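Ristelier Teardown Cell
Demo collection kit for PC disassembly and reassembly

For teams training arm policies on real desktops, not foam blocks. One arm, one gripper, wrist camera, fixed camera on the workspace, slatted aluminum table, parts fixture. Operator drives, the Nerkach recorder logs everything in sync: joints, gripper, both video streams. Power up, home, record.

Tasks in the starter set: memory module, CPU, hard drive in caddy. Out of the case and back in. 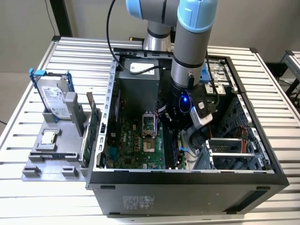
Can I use my own computers in the cell?
Any tower that fits the table flat is fine, but the fixture tray has to match your parts. Send us the caddy and we'll model the slot, or edit the tray file yourself and print it.

Starter data
3,709 episodes, of which 1,637 are CPU only. Failed grasps kept in and flagged, please dont filter them out before you've tried training with them. Each episode has a text label and a start/end mark for every sub-task. Wolesar format, converter for the older Fahy logs included.

Operator notes
New operators need around 84 practice runs before we keep their data. Slow on the socket lever. Swap towers every shift or the policy learns one scratch on one case.

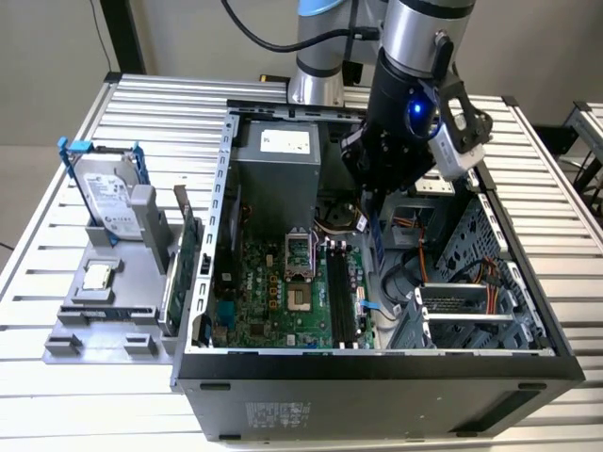
Reset is by hand or by playing the reverse task, your choice. Reverse is slower but you get a second episode out of it. Tray goes back on its pins, cables tucked the same rough way, not identical, some variaton is good.

Lead time: 3 weeks. Next batch ships June. Spare fingers sold seperately.
Setup questions: Pylyp Semeniuk, integration desk, mornings best.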